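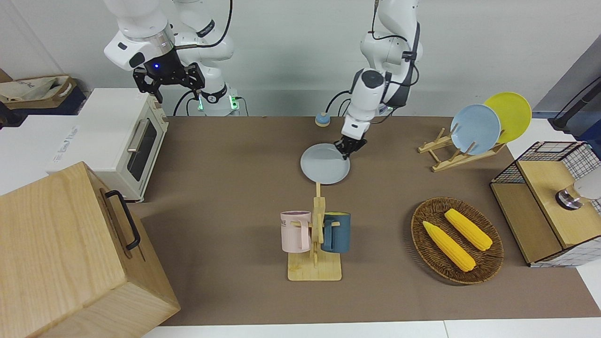 Milten two-arm bench — frequently asked questions

Which software does the bench run?
Stollik, branch 21. Older branches load, but the arm-to-arm offset is ignored.

What is the command rate?
200 Hz per arm. The controllers listen on port 2601.

How are the arms mounted?
Both bases sit at the back edge of the table. Route cables along the outside of the links and leave slack at the wrist.
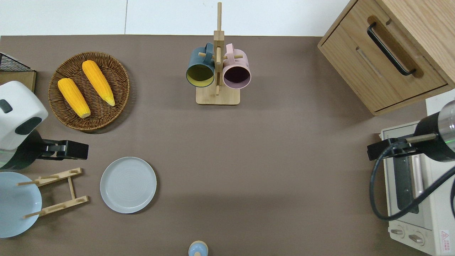 Slack should be checked with the wrist at full rotation — a loop that clears at rest can still snag. Re-clip and repeat.

Can I change the layout?
Yes. Move the rack or mug tree, then rerun the Emia calibration before any plate task.

What grip should I use on plates?
Pinch the rim and keep the approach slow. Settings are in Uzma Jadoon's plate profile.

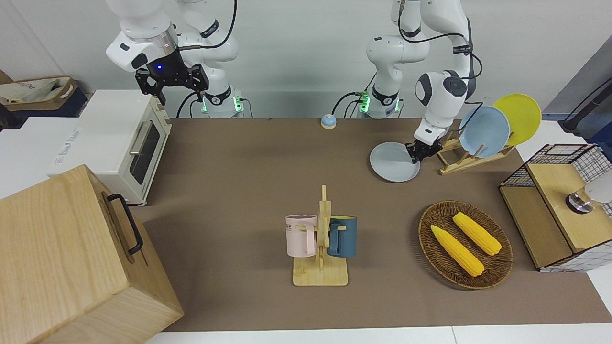 Left arm holding a plate by the rim near the dish rack.

Who do I ask for bench time?
Guido Amato, by Friday.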